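Wirkance: grasp planning and perception, gallery
Updated 25 May 2019

Wirkance is the software we write at Navinden for working out where a two-fingered gripper should go and how it should get there. It has a perception part, which turns camera images into a rough map of what can be touched, and a planner, which picks an approach from that map. Kálmán Sipos looks after perception. Kwan-ho Kan wrote the planner and most of the replay tool.

The gallery goes with the April release notes. Full-size copies are on the Drultbridge server under the same titles.

Changes since the last gallery:

The planner now treats a container as walls plus an opening. Before, it treated the whole thing as one solid block and gave up on anything inside. The opening can be any four-sided shape and the rim does not have to be straight.

Perception keeps a separate score for dark areas. A shadow used to come back as empty space, and the planner would happily send a fingertip through it. Now it comes back as unknown, and the planner has to ask for another view first.

Loose cables are marked as no-go unless the user turns that off. The setting is in the Hallgrímsson panel, second tab.

The replay tool steps through a recording at any speed and draws the chosen approach over each image. It will open recordings of up to 1525 images. Longer ones need splitting, and the script for that is in the tools folder.

Open box, dark item
Red cardboard box with a torn rim. The cylinder inside stands against the right wall and is nearly lost in the shadow. Looped cable by the power strip, soft toys to the right. Kálmán uses this view for checking the dark-area score, and Kwan-ho for the opening model.

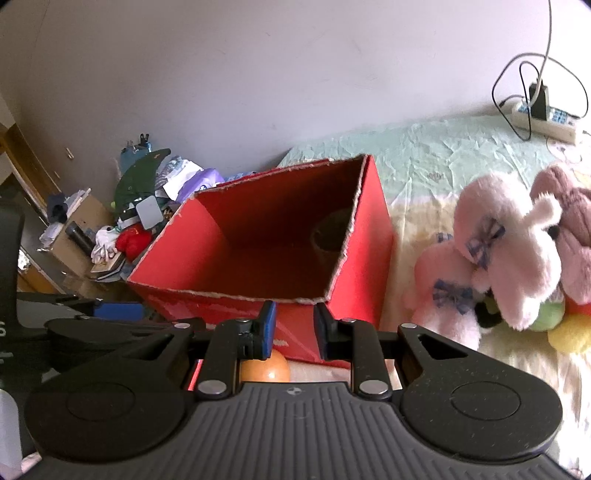 The next release will let the user set the dark-area limit for each container separately. At present there is one value for everything, stored in the main settings file, and changing it means restarting the planner. Reports of bad plans should come with the recording and the settings file attached.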